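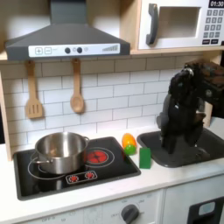
Ultden play kitchen, item 1263
Gallery: unpacking, assembly, fittings, loose parts, storage

Item 1263 in the Gremville toy library is a one-piece play kitchen, model Ultden, in light wood and white panels. It replaces the older two-piece unit, item 2151, which was retired in June when the base panel split along the screw line. The photos were taken by Morena Negri over three sessions in the workroom and one on the play floor. Captions are by Arturo Mazza. Terms follow the maker's leaflet where it has a term.

Left and right are given as seen by a child standing at the counter.

UNPACKING

1. Outer carton on the workroom floor, staples removed from one short end. The long seam was left closed so the carton can be reused for transfer to Vullport.

2. Large panels leaning on the wall in the order they came out. Side panels first, then the counter, then the back.

3. Protective film on the back panel, lifted at one corner. The film leaves no residue if it is pulled at a low angle. Pulled straight up, it tears.

4. Hardware bag emptied into a muffin tin. Screws sorted by length, cam locks separate, dowels separate.

5. One dowel with a split end, next to a sound one. Replaced with stock from De Luca. The diameter matches; the De Luca dowel is slightly longer and was sanded down.

6. Leaflet, assembly side. Step 7 shows the shelf bracket upside down. A corrected copy is in the item folder.

ASSEMBLY

7. Left side panel with cam posts seated. Posts go in until the shoulder touches the wood. Half a turn more strips the hole.

8. Gualtiero Fabbri aligning the base with both side panels. Two people are needed for this step and the next one.

9. Base joint after tightening, seen from below. The gap is even along its length.

10. Counter being lowered onto the sides. The sink opening is already cut, and the basin is placed later.

11. Back panel going into its groove. White subway-tile pattern faces the counter. Check the direction before the shelf is fixed, as the panel can't be turned after that.

12. Shelf brackets, rear view. The upper pair carries the hood and the microwave and takes the longer screws.

13. Wall strap fitted to the back of the unit. The leaflet calls the strap optional. The library fits it to anything a child can pull on.

14. Level on the counter, front to back. The left rear foot was shimmed with one layer of card.

15. Finished carcass, no fittings. Time from opened carton to this point was 90 minutes, with two people and one break.

HOOD AND SHELF

16. Range hood before mounting, on a towel. Dark gray, wide at the bottom and narrowing to the chimney section.

17. Hood control strip, close view. Plus and minus buttons at the left end, two round knobs in the center, a stepped bar graph at the right. Wipe with a damp cloth only. Alcohol wipes dulled the print on item 2151.

18. Hood screws from the inside. Hand tighten. The wood around these holes is thin.

19. Hooks under the shelf, with the drill template still taped in place. The spacing in the leaflet put the spoon and the spatula too close together, so the second hook was moved toward the right.

20. Slotted spatula and oval-bowl spoon hanging from their hooks. Both are wood. They are checked for splinters at each return and oiled twice a year.

21. Spare hook taped inside the left side panel. It stays with the item.

MICROWAVE

22. Microwave on the bench, door open. White front, curved dark gray handle, square window.

23. Door hinge pin. It works upward with use and should be pushed back down with a thumb when the item is checked in.

24. Keypad after cleaning. The display reads 01:30. Children ask to have it changed. Concetta Longo keeps a set of paper times at the desk that can be held over it with removable putty.

25. Underside of the microwave with two felt pads added. The pads stop it from walking along the shelf when the door is shut hard.

26. Microwave in position at the right of the shelf. The handle needs room to clear a small hand, so do not slide the unit flush with the hood.

COUNTER AND COOKTOP

27. Cooktop panel before it went down. Black, rounded corners, adhesive backing. The leaflet advises pressing from the center outward. We used a dry roller.

28. Cooktop in place at the left of the white counter. The lit burner is at the back right and is printed red with white rings around it. The knobs on the small control plate are printed as well and do not turn.

29. Steel pot on the front-left burner outline. Rolled rim, two handles. It is the heaviest of the loose parts and the one most often dropped, so the rim is checked for dents and sharp spots.

30. Corner of the cooktop lifted by a fingernail test. It held. On item 2151 the same corner was loose within a month, probably from water left standing on it.

31. Sink basin, removed for cleaning. It lifts out with two fingers. Nothing is plumbed, and families are asked to keep real water out of it.

32. Seal of plain wax around the sink opening. Applied thinly with a rag, left overnight, buffed.

LOOSE PARTS

33. Full set laid out on the gray table, sorted by material. Wood at the back, metal in the middle, food at the front.

34. Food pieces between the cooktop and the sink, among them the orange oval and the green ball. The orange piece has been entered at check-in as an egg and as a mango. Either is accepted. The list now says "orange oval."

35. Green ball against the choke gauge. It does not pass through. The gauge is kept in the top drawer of the returns desk, and every food piece goes through the same check.

36. Kitchen scale with the food pieces in their bag. The bag may weigh up to 400 grams. Over that, something from another set has been packed with it.

37. Three pieces that belonged to other items and came back with the bag. Returned to their own boxes.

38. Drawstring bag with the item number inked on the flap. The ink is laundry marker. The adhesive labels came off in the wash.

ON THE PLAY FLOOR

39. Unit against the long wall, strap fastened. Amedeo Cocco chose the spot. It is out of the path of the door and away from the heater.

40. Floor mat in front, cut to the width of the unit. The mat stops short of the feet so that the level is not affected.

41. Step stool that was tried and removed. With the stool, smaller children could reach the top of the hood.

42. Counter at the end of the first open session. Pot on the burner, food on the counter, utensils in the sink. No damage recorded.

43. Check-in card on its clip, filled in by hand. The card lists fixed fittings on one side and loose parts on the other.

STORAGE AND TRANSFER

44. Microwave wrapped in a blanket for the van. It travels separately. The hood stays mounted.

45. Door taped shut with paper tape. Remove it the same day. After a week in a warm room the tape pulls at the white surface.

46. Unit on the dolly, back panel toward the handle. Lift from the base and never from the shelf or the counter.

47. Loading at the side entrance, Gremville. The ramp is steep enough that a second person walks below the dolly.

48. Shelf space reserved at Vullport, measured and marked with tape. Clearance above the hood is narrow but sufficient. The ceiling light there has to be swung aside first.

NOTES

Families borrow the loose parts only. The kitchen itself moves between Gremville and Vullport and is not available for home loan.

Replacement dowels and felt pads come from De Luca. Cam locks have to be ordered from the maker and take several weeks, so keep any that come out of item 2151 before the rest of it is scrapped.

Photo 6 was replaced with a sharper copy. Photos 30 and 31 were in the wrong order in the earlier version of the page.

Corrections to captions go to Arturo Mazza at the returns desk, mornings. Please give the caption number.

Next gallery: dollhouse staircase repair
Previous gallery: retired play kitchen, item 2151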